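Home | Advice | Kitchen | Laundry | Workshop | Contact

Sorting and Storing Small Household Items

Mar 27, 2019
By Aishwarya Kurup, Stomham Household Advice Service

Filed under: Storage & Tidying

Residents are advised to empty a closet or cabinet completely before deciding what to keep. Items returned to a shelf one at a time are seldom reviewed properly, and duplicates remain hidden at the back.

Set aside a clear surface and work through one category before starting the next. Batteries, adhesives and paints should be separated at the outset and kept away from heat. Partly used tubes of glue may be stored upright in a jar with the caps tightened. Fabric items should be fully dry before they are put away — even slight dampness will cause odor in a closed container.

Labels should be placed on the short side of a container, where they can be read from the front of the shelf. Write the contents and the month of packing. A box marked in August and unopened the following August may be considered for donation. The Hosham reuse counter accepts clean goods in working order, with a limit of 11 items per visit.

Heavy containers belong on the lowest shelf. Leave a gap of 2 inches behind each row to allow air to circulate, and do not stack glass above shoulder height.

Sports and play equipment is best sorted by size, and small loose pieces should never share a container with tools. Rectangular plastic bins are suitable for most of it, and a pair of them set out on a large flat table allows items to be kept and items to be donated to be divided as the work proceeds. A tennis ball or similar small object should go directly into its bin, as it will readily roll off a smooth tabletop.

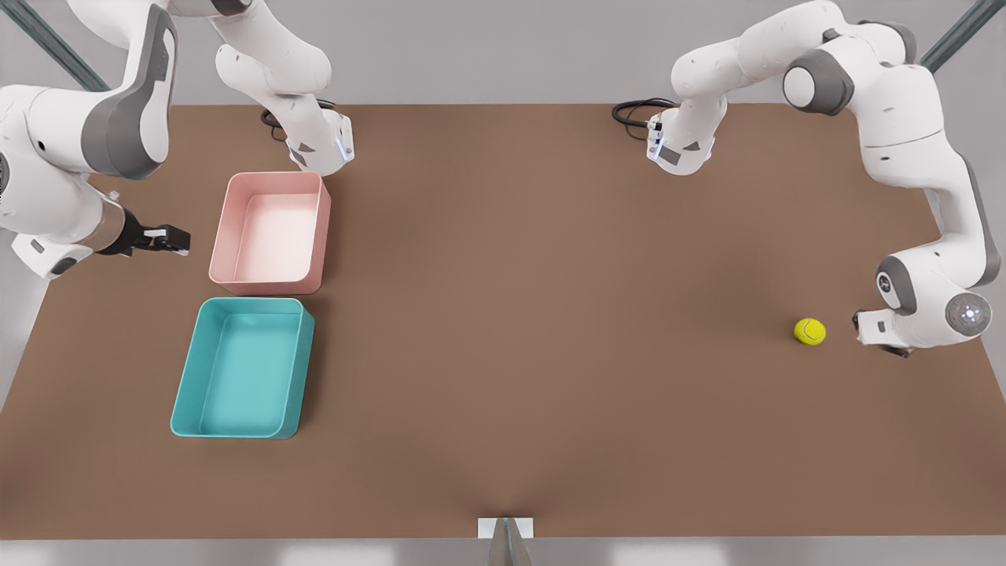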